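4.3 Setting the task order for the sink

Before you begin, the arms must be in the home position and the planner must show "Ready".

1. Open the Vava planner and load task file 356.
2. In the object list, tick the plates, the bowl and the sink basin. Leave the water filter unticked - the planner will then keep both arms away from it.
3. Give the left arm the counter zone and the right arm the basin zone.
4. Press Preview and compare the head camera view with the object list.

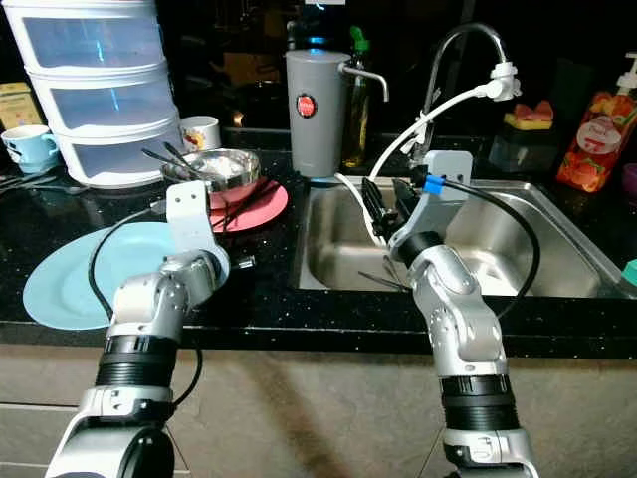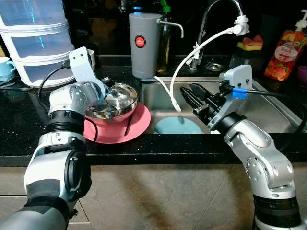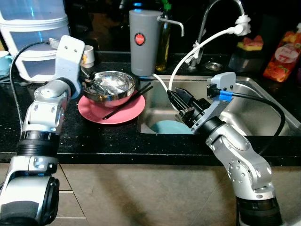

Head camera views with the bowl and the pink plate to the left of the sink.

Note: Shiny steel can give a wrong depth value. If the bowl outline jumps, set the depth filter to 216 and press Preview again.

Caution: Do not press Run while a person's hands are over the counter.

4.4 Saving the task order

5. Press Save. For error 753, please write to Bethel Ejigu at Hestiver.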